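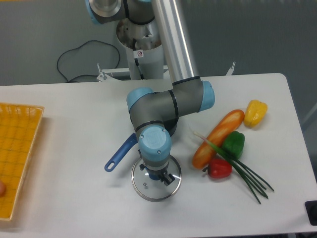

Un brazo articulado gris y azul claro sobre una mesa blanca.

Revista > Fe y vida > Reportajes

El cuaderno de los domingos por la tarde

La parroquia de Vedomell guarda en un armario de la sacristía 87 cuadernos de tapa dura. El primero se abrió cuando todavía se llegaba al pueblo por la carretera vieja, y el último está a medio llenar. Dentro no hay actas ni cuentas. Hay peticiones de oración escritas a mano por quienes entran en la iglesia fuera de las horas de misa.

La costumbre es sencilla. El cuaderno está abierto sobre una mesita, a la izquierda del altar, con un bolígrafo atado a un cordel. Cada cual escribe lo que quiere y se marcha. Los domingos, a las seis de la tarde, un grupo pequeño se sienta en los primeros bancos y lee en voz alta las páginas de la semana. No se comentan. Tras cada petición se deja un silencio breve y se pasa a la siguiente.

El otoño pasado dos feligresas se propusieron ordenar los cuadernos más antiguos, que tenían humedad en el lomo. Tardaron hasta noviembre. En los diez primeros encontraron 1293 peticiones, casi todas de una o dos líneas. Por una operación de rodilla. Por mi hijo, que no escribe. Por la lluvia, que hace falta. Otras ocupan una página entera y están tachadas a medias, como si a su autor le hubiera faltado decisión para arrancar la hoja.

Lo que más les sorprendió fue la cantidad de agradecimientos. Quien pide suele hacerlo con prisa; quien vuelve a dar las gracias se entretiene, pone fecha, cuenta detalles. Una mujer anotó durante años el mismo ruego por su hermano, con quien no se hablaba desde el reparto de unas tierras. La última entrada con su letra dice que han comido juntos y que él repitió postre.

La lectura en común ha tenido épocas malas. Hubo un invierno en que acudían dos personas, y las dos pensaron en dejarlo. Siguieron porque el cuaderno seguía llenándose. Ahora los bancos están más ocupados, en parte por gente de Zernari, el barrio nuevo del otro lado del río, que no tiene templo propio y cruza el puente andando.

También ha cambiado lo que se pide. En los cuadernos antiguos abundan las cosechas y el servicio militar. En los recientes aparecen los alquileres, los exámenes, el miedo a una prueba médica, los padres que ya no reconocen a sus hijos. La soledad está en todos —con otras palabras, pero está.

Se ha hablado de pasar las páginas a un archivo digital. De momento la idea no avanza: muchas peticiones se escribieron para leerse una sola vez, y hay familias que reconocerían la letra. Lo que sí se ha hecho es cambiar el armario por uno más seco y forrar los lomos dañados con tela.

La iglesia abre a diario desde las nueve de la mañana. El cuaderno permanece sobre la mesita hasta el cierre y la lectura de los domingos no requiere aviso previo. Se entra por la puerta lateral, la que da a la fuente.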